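3.2 Collecting the hand-held demonstrations

We recorded everything for the Dencombe set with the hand-held gripper, and I'll admit I was a bit smug going in. You squeeze, you lift, you put the thing down, and the robot gets to learn from it later. How hard could it be? Most household items went fine, but the ones with two very different sides slowed us right down, and the hairbrush in Figure 2 was the one I kept going back to.

By the end of February we had 1844 demonstrations, and 281 of those were brush grasps. I did most of the brush ones myself (my forearm still remembers), usually in blocks of 16 before taking a break. For each one I tried to close the fingers at an even pace and hold still for a moment before moving off, so the labelling software, Eria, had a clear point to mark as the grasp.

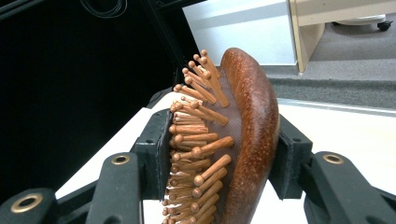 Figure 2. Edge-on grasp of a wooden paddle brush with the hand-held gripper. The left finger presses on the pin side, the right finger on the smooth back.

What makes this grasp interesting to me is the mismatch between the two contacts. One finger gets a nice smooth curve of wood, and the other gets a crowd of little ball tips. When I was teaching by hand I could feel the pins through the handle and I'd ease off without thinking about it - none of that feeling ends up in the video, of course! We did try the same grasp by remote control on the Wada arm, and there I tended to squeeze harder, as I was going by eye alone. We kept the two kinds of demonstration in separate folders and trained on each by itself before mixing them, as described in Section 3.3.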